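Zorica Kos is on her third coffee and talking fast. Her group at Urstead wants an arm to service desktop PCs — memory, processor, cables — and to learn it from people steering the arm by hand.

"We have 1555 runs now. Want 3955 by November," she says. "Memory sticks are ok. Cables, no."

Why not? "They bend. They move when you breathe on them."

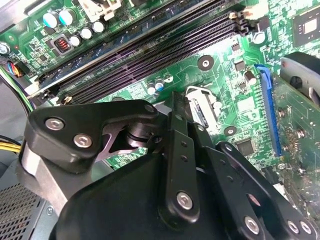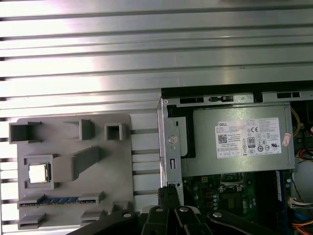
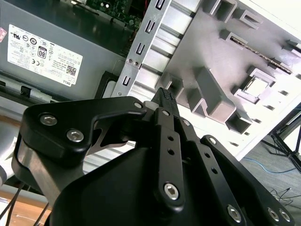
Open PCs, seen from close to the gripper.

Her main finding so far is dull, she says. Slower operators make better data. Adebayo Onuoha re-ran teh training with just 100 slow demos and it beat the full set on seating memory. "I didnt believe him. Made him do it again." Same answer.

Next up — 30 trials on a PC the model hasn't seen. Then she has to run, meeting at 4.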